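Home Archive Workshop notes About Contact

Filed under: Robots, Days out, Grumbling

An open day at Plirnimia

I went to the Plirnimia open day mostly to have my mind changed, and it was changed by maybe an inch.

You get a badge, a weak coffee and a seat in a long room with a big screen. I had expected machines behind a safety line. The first hour was all simulation, though, software bodies in software rooms, and the real arms over in the Heltum building were "down for the morning." They were still down when I left.

The pitch goes like this. You build a pile of fake rooms, you let a fake robot practice in them, and the skill carries over to a real one. Their system is called Tilahun. The slide said 2000 rooms, and another slide a few minutes later said 1187 "validated" rooms. I asked what happened to the rest and was told it was a good question.

They did at least put the views from the runs up large enough to study, and they let us stare for as long as we liked. 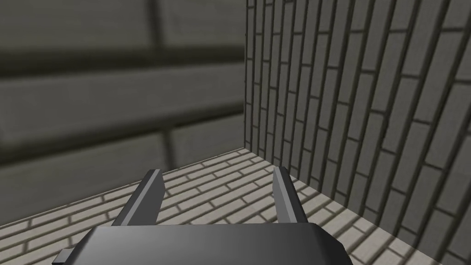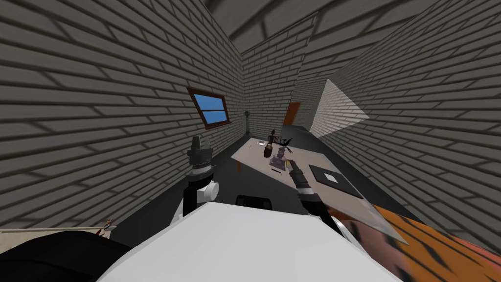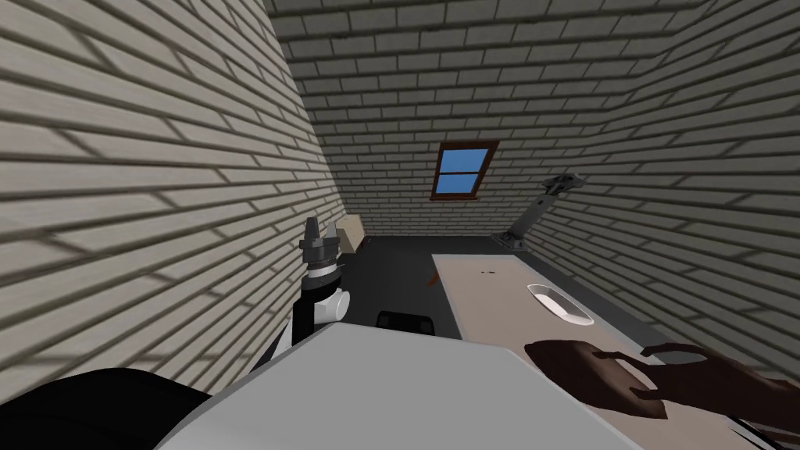
Simulated views from the Tilahun demo, Plirnimia open day.

The glass pane is the one I'd have paid to see done for real. Clear, flat and sharp-edged is about as mean a thing as you can give a gripper, and in software the glass weighs what you say it weighs. Does it slip? Does it flex? Does anything smudge it? The answer I got had the word "parameters" in it 3 times.

The hand over the table near the white dish looked nice, I'll admit. Long fingers, soft shadows. But hovering is cheap. I wanted to hear how often it gets a dish up off a table and sets it down again in one piece, and they had no number they would share — not even a bad one, which I would have respected.

And brick everywhere! Brick floor in one, brick walls in all of them. I have been in a lot of kitchens and none looked like that. The presenter said the variety comes from elsewhere in the set. Fine, show me elsewhere.

To be fair, the staff were patient with me, and the talk on how they check for collisions was solid. If you go, sit near the front, the sound is poor. Parking is at the Likorley lot and it's a 4 minute walk, uphill.

They say there will be another one in February with the hardware running. I've put my name down.

Posted 2023-05-27

This site uses cookies to remember your settings. Accept Read more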